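Zurnetti, de Irena Makowska. Novela histórica, primera entrega de la serie Troraner

Reseña de la edición en tapa blanda, 689 páginas. Traducción de Lucian Dobre.

La acción arranca en junio, en un astillero del Báltico. La ingeniera Sólveig Juhl hereda la dirección de obra y un libro de cuentas con 20 hojas arrancadas. El armador Domański quiere el casco en el agua antes del invierno; ella quiere saber quién cobró el acero que nunca llegó. La trama romántica, con el perito Czesław Wróbel, ocupa casi 165 páginas y entra tarde.

Estructura: tres partes, narrador en tercera persona, capítulos cortos. La segunda parte es la más sólida. La tercera resuelve el fraude mediante una carta —recurso ya usado en el capítulo cuatro— y pierde tensión.

Traducción correcta, con terminología naval coherente. Hay erratas en los diálogos y un cambio de tratamiento, de usted a tú, sin justificar.

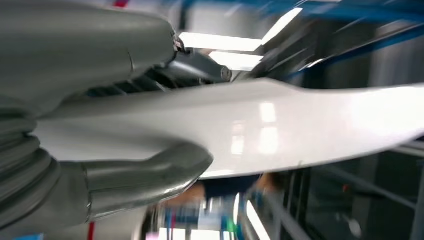 Brazo gris con junta oscura y dedo de pinza.

Encuadernación: el lomo de Mitex cede por la mitad y el margen interior es escaso. El glosario final remite a páginas equivocadas en dos entradas.

Recomendable para lectores de intriga industrial. Quien busque sobre todo romance encontrará poco hasta la segunda mitad.

Valoración: 3,5 sobre 5.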